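I caught up with the perception lead at Gundbridge on a gray morning, and we were into bedsheets before I'd found somewhere to put my coat. Her team writes Toltent, the software that decides where a gripper should take hold of cloth, and she talks about fabric the way other people talk about weather.

"Flowers are awful," she told me, laughing. "Your matcher locks onto one bloom, and then there's another bloom just like it farther down the bed!"

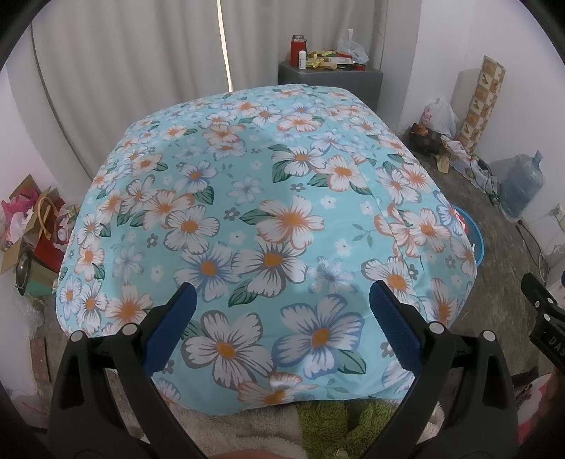 The old version tracked the print. The new one, which they call Rana, looks for hems and creases first and only then asks what the pattern is doing. I wondered if that slowed things down. "A bit – 148 milliseconds a pass, up from 68," she said. "I'll take it. The planner was waiting on us for nothing anyway."

She's less cheerful about the replay tool, Drilivia, which has been rewritten 2 times and still drops frames when you scrub backward. "I lost most of December to that," she said. Then she opened her laptop to show me, and of course it scrubbed perfectly.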